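Planning and Budgeting for Lab Automation
Handout 3 - Costing a bin-picking cell
Instructor: Anneli Kettunen

Read this before the session on 28th November. Bring your draft budget sheet, even if half the lines are blank.

The arm is the line everyone fills in first. It is also the easiest one to get a quote for. Most of the drafts handed in since September had a good number for the arm and one lump called "other." Split that lump up. For a bin-picking cell it should have at least these lines:

Gripper and spare fingers
Bins
Work surface and mounting
Clamps or fixtures
Cable management
Test objects
Cameras, stands and lighting
Installation and staff time

Put a supplier, a quote date and a replacement interval next to each one. If you don't know the interval, write "unknown" and leave it. Don't enter zero.

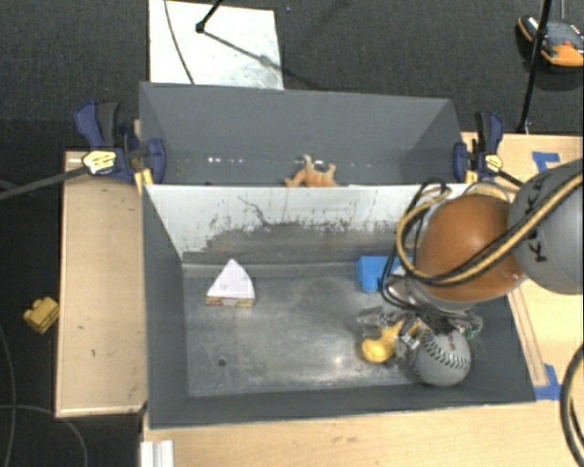
Fig. 1. Picking from a metal bin. Bar clamps hold the two bins at the sides.

Look at Fig. 1 with the list next to you. The clamps and the small pieces of wood under their jaws are cheap, but they still have to be bought or cut. Cables run over the arm and loop around the joint cover, so allow for sleeves, ties and a spare set. The coating on the rear wall of the front bin is worn away in places. Bins belong under consumables in your sheet - not under capital equipment.

Test objects need their own line as well. A ball, a wedge and a blocky toy each ask something different of the gripper, and a set bought all in one shape will tell you very little. Buy duplicates of anything you plan to report results on, as toys go out of production.

Worked case: Plirnside

The Plirnside teaching lab asked for two quotes on everything except the arm and its controller, which it already owned. Mensah quoted $3155, with delivery in 16 weeks. Vusteo came in higher but could deliver in 3. Themis Chatzigeorgiou, who ran the purchase, took the Mensah quote and added a 15 percent contingency. The contingency went mostly on mounting hardware and a second set of fingers.

Questions to work through before class:

What would the longer delivery time have cost if staff were already hired?
Which lines would you move from capital to consumables?
Is 15 percent enough for a first cell? Give your reasons in a short paragraph.

The blank budget sheet is in the Pratudura course folder. Use the current version - the old one has no line for installation.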